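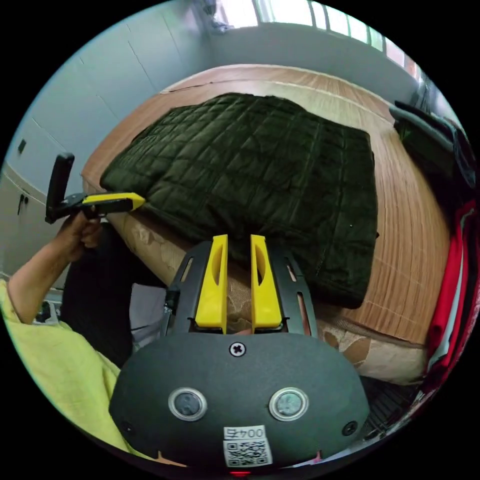
Blanket storage, Seston house, May meeting. Nadiia Dovhaniuk opened at 6 and asked why bedding was back on the agenda. Arsen Hutsuliak wants every bed stripped and every blanket folded by the same method. Pylyp Lysenko doubted that a padded one, dark and quilted in rectangular panels, would ever fold as flat as the Dukura leaflet promises. Arsen said it would if people followed the stitching. Pylyp was not persuaded.

Home | Minutes | Rooms | Contact

Storage bags: Myroslav Polishchuk quoted 700 for 60 bags. Nadiia asked who had tested one - no answer was given. Deferred.

Action: Pylyp to try six bags and report back, good or bad.

We use cookies to improve your visit. Accept | Settings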